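Clerley > Notes > Working life

Last updated 22 May 2022

The introduction of robotic handling at Tarnitano has altered the duties of the linen staff. Mairéad Conneely, who formerly folded for the whole shift, now supervises two hands and corrects their errors.

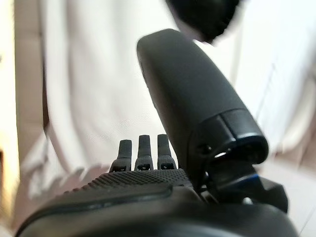 Fingers extended, with white fabric behind.

Pay grades were left unchanged in April. I consider this an oversight, as the new duties demand closer attention and a fair amount of record keeping.

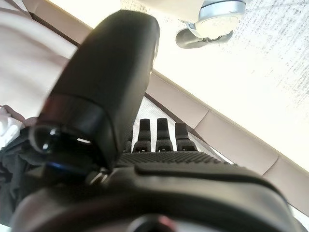 Zane Luik has asked that training be held within paid hours, and the management has agreed to five sessions. Staff who prefer to remain on manual folding may do so until the rota is next reviewed.

Filed under: Automation, Staff matters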